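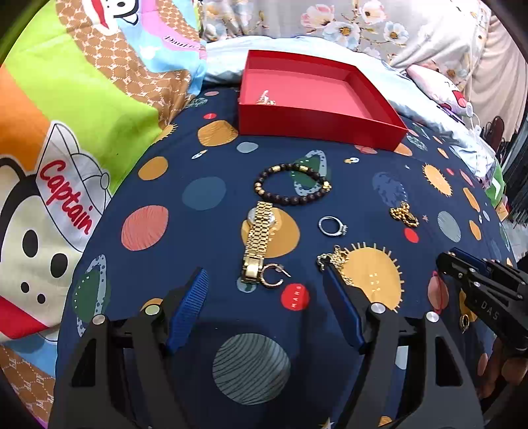 Never sort jewelry over a sink or on a rug, my sister told me on the phone, do it on a bed, on a flat sheet, and shake out the pillowcases afterward. She has lost an earring back or two in her day, so I listened.

That's how I came to spend a whole morning this October with my jewelry laid out on a planet-print bedsheet, the navy one with MARS on it by a red dot. I'd been putting the job off for years. Everything I own that's gold, or gold-ish, or was sold to me as gold, had been living together in one red box, and every time I wanted the necklace I got the necklace plus the bracelet plus a hoop hanging on for dear life.

So, everything out! It's a funny little collection once you see it spread around. The watch is the big one, a round white dial on a chunky link band, and I wear it maybe 4 times a year because it catches on my sweater cuffs. The brown beaded bracelet with the gold beads mixed in I wear constantly, and it goes with nothing, and I don't care. Then there's the ring with one small sparkly stone, a pendant, and a hoop earring.

The chain was my real project. I had a knot in it from last winter that I'd simply been wearing at the back of my neck. What worked for me was laying it on a saucer with one drop of baby oil and going in with two sewing pins, very gently, for 30 minutes and most of a podcast. Don't pull. I know you want to pull. When the knot gives, wash the oil off with warm water and a little dish soap and let the chain dry flat on a towel before it goes back anywhere near the box.

About that box. I did go shopping for a replacement, and I had a lovely time and bought nothing. Zaleck makes a walnut chest with felt drawers that I visited twice, and it costs $853, and I'd like to meet the person whose hoops live in there. Stöcker has a travel roll for $119 that ties with a ribbon (pretty, but you have to untie the whole thing to get at one ring). Sullell's stacking trays came closest, and they were an inch too deep for my dresser drawer — I measured in the store with a receipt.

In the end I kept the red box and gave it some manners. I cut up an old flannel shirt and rolled the strips tight along one side for the ring and the earring. The watch gets its own corner. The chain goes in a drinking straw cut to length, clasped on the outside, a trick I read in the Biten catalog and rolled my eyes at, and it hasn't tangled since.

My sister wants to do hers next. She has three boxes and a cookie tin, and I've told her I'll bring the pins if she makes lunch.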